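# Showing a gripper how to sort gloves

Winter gloves are a good first job for teaching by hand. They're soft, they don't roll, and a bad grasp hurts nothing. These tips come from the Trakari workshop pages and cover hand-held grippers first, then remote control.

## Setting up the table

- Clear everything off except the gloves. Plain wood works fine.
- Lay knitted gloves flat, with space between them. Point the fingers the same way for the first 10 runs, then start turning them.
- Mix in a padded glove early. Knit folds when you squeeze it and nylon slides, so the robot needs to see both.
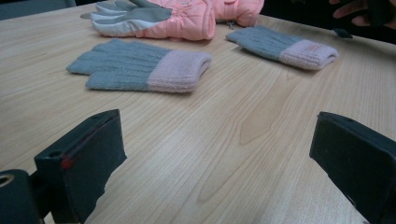

Start each run with the jaws open and low over the table. Move at half your normal speed. If you fumble a grasp, finish it and mark the run as a miss. Don't back up and try again in the same recording.

## Picking up and pairing

1. Come in from the cuff side and close on the thickest part of the cuff.
2. Lift straight up 4 inches before moving sideways.
3. Set the glove down beside its mate and open the jaws all the way before you pull back.
4. On puffy ski gloves, squeeze across the wrist strap. The quilted part shifts too much. 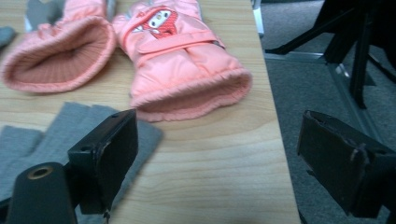

## Using remote control instead

Switch to the Lerkex controller when your wrist gets tired. It's slower, and lag makes people overshoot, so stop short and creep in. Keep those runs in their own folder.

## How many runs

Plan on 200 for one kind of glove. Stop after 12 in a row and check the recordings before going on. Wipe the finger pads at the same time, and replace them if the edges are peeling.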